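Category: Simulation / Perception / Grasp pose
Print this ticket | E-mail this ticket

Status: open, waiting on me

Okay, picking this up again after lunch. Quick recap for anyone joining from the Softić side: we're running the Grenen kitchen set in sim, the policy server is Urkalgate on the shared box, and the pick stage keeps planning its grasps turned the wrong way for long thin objects. Position is fine. The yaw is what's off, and it's off by a lot (nearly a right angle on most of the bad episodes). Out of 300 runs overnight I got 295 that finished without a crash, so this is not a stability thing. The sim is perfectly happy to run the wrong grasp all the way to the end.

First thing I checked was whether the detector was even picking the right object. I pulled the render at step 52 from one of the bad episodes and ran it through the detector by itself, no planner attached.
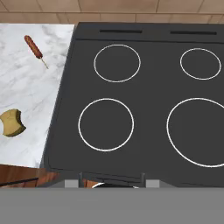 Wrist view, step 52. Target is the corn dog on the marble.

The mask came back clean, stick included, and the confidence was high. It didn't get mixed up with the yellowish thing at the left edge either, which was my first guess. So the 2D side is doing its job and I'm crossing that off.

Next I dumped the oriented box that Nindero builds from the mask. Long axis runs right along the object, just like you'd want. Then I printed the same box after the transform into the base frame and the two axes had swapped! The extents are sorted by size in one place and left in camera order in the other, and whoever reads them downstream (that would be my code, sorry) assumes they're always sorted. For a roundish object you'd never notice. For something long and skinny you get a gripper trying to close along the length instead of across it.

Things I tried, in order:

- Turned off the sort in Nindero. Fixed the yaw, broke the grasp width check. Put it back.
- Sorted on my side after the transform too. Better, but now the rotation matrix doesn't match the extents, so it flips 180 now and then.
- Permuted the rotation columns together with the extents and forced the determinant positive. This one looks right on paper and in the unit test.

Živko Vidmar asked in the thread if it could be the hand-eye transform instead. Fair question, so I swapped in the ground truth camera pose straight from the simulator and got the same swapped axes. I'm pretty comfortable saying calibration is not it.
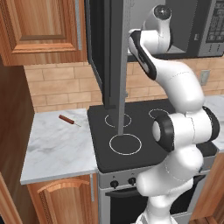
The patch still needs to hold up from the fixed external camera, where the angle on the counter is completely different and the planner gets a second box to merge with the wrist one. A good test case is the screwdriver on the marble left of the stove — it's lying on a diagonal with the tip toward the lower right, so if the axes get swapped again the debug arrow will point way off the shaft and I won't need to read a single log line to see it. I've set the merge step to print both yaws before averaging. Averaging two angles that are 180 apart is the other thing that scares me in there, and I'd rather catch it now.

Still to do on my end:

1. Rerun the overnight batch with the column fix, same seeds.
2. Add a regression test with 2 long objects at odd angles.
3. Make the merge step compare axes modulo 180 before it averages anything.

If somebody with write access to Nindero could please put the extent order in the docstring, that would have saved me a whole morning. I'll post the batch numbers in this ticket when it's done. Please don't restart Urkalgate before then, the run lives in a plain terminal and I haven't moved it to tmux yet.

Print this ticket | E-mail this ticket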